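Paper handling notes, since the manual for the Solludlow project goes out in November and the first 200 copies are collated by hand. Short thread.

**1/** Stock is plain white office paper, printed one side. A ream straight from the wrapper has a slight curl. Stack it curl down or the top corners lift and the next sheet catches on them.

**2/** Fan before you square. Bend the stack, hold one end, let the sheets slip past each other, then reverse. Twice is enough. It gets air between sheets that came out of the printer clinging together.

**3/** Squaring: long edge first, then short edge, against a flat table. Work in lifts of 60 sheets. Bigger lifts go out of true in the middle and you won't see it until the punch does.
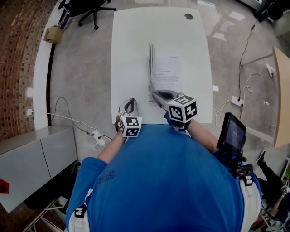 *Text side up on the white table, a few sheets curled up at the left edge.*

**4/** Curled sheets at one side get pressed flat with the palm, outward from the center. Pushing them in from the edge creases them. A creased sheet gets reprinted.

**5/** Keep the grommet hole in the table clear of the stack. Corners find it.

**6/** Devendra Lodhi asked about humidity. Our room runs dry in winter and static is the bigger problem. Leave opened paper 8 hours in the room before printing.

**7/** Margit Björklund prefers rubber fingertips for page counts. I find they drag two sheets at a time on this stock. Try both.

**8/** Section order for the manual is on the shared sheet. Appendix B moved ahead of the index. Old dividers go in recycling.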